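**Ticket 481: overs count wrong after rain break**

Product: Tasano Scorer, tablet version
Club: Clirkholm Cricket Club, second eleven
Opened by: Dong-hyun Seo
Status: open

I score the home matches for our club. In the August match against Pokham we stopped for rain at 15:20, with the score on 73 for 3. When play started again, I entered the reduced overs and pressed Save. The main screen showed the new number, but the bowling page still had the old one, so it allowed a bowler more overs than he was permitted.

What I have tried:

- Closed the app and opened it again. No change.
- Deleted the last ball and entered it again. The total was correct, the bowling page was not.
- Exported the match and imported it on the second tablet. Same fault, and error 600 was shown one time.

**Reply from Shim, support:** Please go to Match, then Conditions, and press Recalculate. Does the bowling page change?

**Dong-hyun Seo:** Yes, the bowling limits are now correct, thank you. But the wides from before the break have become grey in the ball-by-ball list, and on grey I cannot find them quickly. Could they be a bright yellow again, as strong as the snack packet in the picture? The no-balls kept their colour. I will leave the ticket open until the next home match.
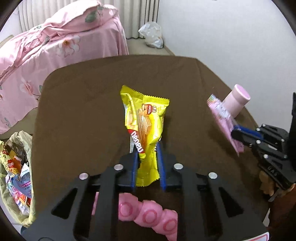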